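Kitchen > Weighing and Measuring > Galleries > The Green Plate

The Green Plate and the Scale

I own more plates than I have people to feed, and I reach for the same one every time. It's green, somewhere in the neighborhood of mint, and it lives next to the kitchen scale the way a saucer lives under a cup. Everything that comes home from the Skovedari market goes across it at some point. Plums, a lump of cheese, a pepper I had no plan for. If it can be set down, it has been set down on this plate.

The gallery is small. I used to post a dozen pictures of any one subject, most of them the same picture with a slightly different shadow, and a reader wrote in to ask whether the page was broken. So the new policy is to pick the few that I like and leave the others in their folder, where they can keep each other company.

A word on my recipes first, as the scale is the reason half of you are on this page. I write in grams. I know what it does to some of you. I get letters about it, and several of them mention my grandmother, who measured flour with a chipped coffee mug and made very good bread with it. She also owned only the one mug. When it finally broke, the bread was never the same again, and I took a lesson from that, even if it took me twenty years and a great many flat loaves to act on it.

The pictures, then. 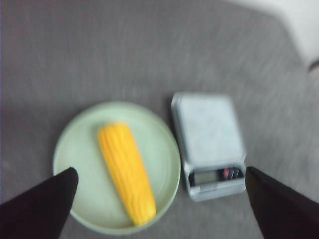
Corn on green, with the scale off to the right, waiting its turn. 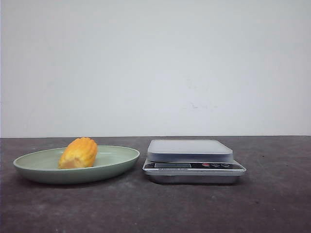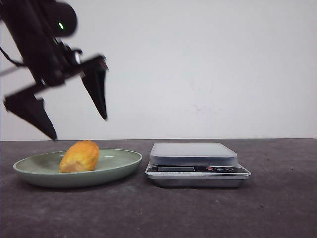 The green plate in all three, with something yellow to orange for company.

As for the plate, it came out of a mixed box at the Ansari house sale, along with a gravy boat, a trivet shaped like a rooster and a lid that fits nothing I have ever cooked in. I wanted the trivet. The trivet has been in a drawer ever since, face down, thinking about what it did to my good oven mitt. The plate went straight to work.

It has a low rim, and I have opinions about low rims. A high one is a bowl that hasn't made up its mind. No rim at all and your cherry tomatoes are on the floor, under the stove, gone to join the others. A low rim keeps most things where you put them and still lets you slide a peeled carrot off with the side of a knife. Peas will get over it. Peas will get over anything.

Then there's the color. I had white plates for years because the magazines said food looks best on white. Food does look best on white, if you happen to own the kind of food they have in magazines. Mine looked like evidence. Put the same tired vegetable on pale green and it picks up a little, as people do when they've been given a decent chair. Yellow is the big winner. Carrots come a close second. Cucumbers vanish completely and have to be found by touch.

How I use the scale, for those who keep asking:

Plate on first, then the button that zeroes it, then the food. If you put the food on first and remember the plate afterward, you're going to be doing subtraction with wet hands, and I have seen my own subtraction.

Wait for the number to stop moving. It takes 2 seconds. I have watched a grown adult (me) read the number on its way up, cook an entire dinner from it and then blame the recipe, which I had also written.

Keep the scale on something flat. A folded dish towel doesn't count as flat, and neither does the corner of a cookbook, however much you liked the cookbook.

Don't lean on the counter while it's thinking.

Now for the sums. My corn chowder calls for 300 grams of kernels and 300 grams of potato, and I've been asked why the two are equal. There's no culinary theory behind it. I wrote one number down, liked the look of it and wrote it again. The chowder came out well and I've been treating it as wisdom ever since. You can push the potato up if you're feeding teenagers. You can push the corn up if it's August and the stand out on the Oleck road has started leaving bags of it on people's porches.

The largest vegetable that has ever crossed the scale in this kitchen was an eggplant, at 694 grams. It hung over the sides of the plate like a seal on a rock. I was so pleased with the number that I wrote it on the calendar, and then couldn't think what to do with that much eggplant, and gave most of it away to neighbors who have since become harder to reach by phone.

A few things I've been asked about the plate, answered in no order:

It goes in the dishwasher. It goes in the dishwasher nearly every night, bottom rack, left side, and there will be a discussion if anyone puts it on the right.

No, I don't know who made it. There may have been a stamp on it once, before my time.

No, I don't want to sell it. I do have a rooster trivet, if you're interested in a rooster trivet.

Yes, you can use a bowl. I'd only ask that it be a bowl lighter than whatever you plan to weigh. My stoneware mixing bowl eats up so much of the scale's range that there's hardly anything left over for the flour, and it's a bad feeling to see the display give up on you before you've opened the second bag.

If you'd like to weigh corn still on the cob, go ahead, but don't use that number in the chowder. The cob is a passenger. Cut the kernels off onto the plate, cutting toward the middle, and zero the whole business before you start. Save the cobs for stock. They'll sit in the freezer till spring and you'll take them out and wonder who you thought you were, but for one afternoon it feels very thrifty.

The next gallery will be sieves. I have three, they're all bad, and I've become attached to them.

Filed under: Tableware, Scales, Corn, Things I Won't Sell

Contact | Text and pictures copyright of this site | Back to top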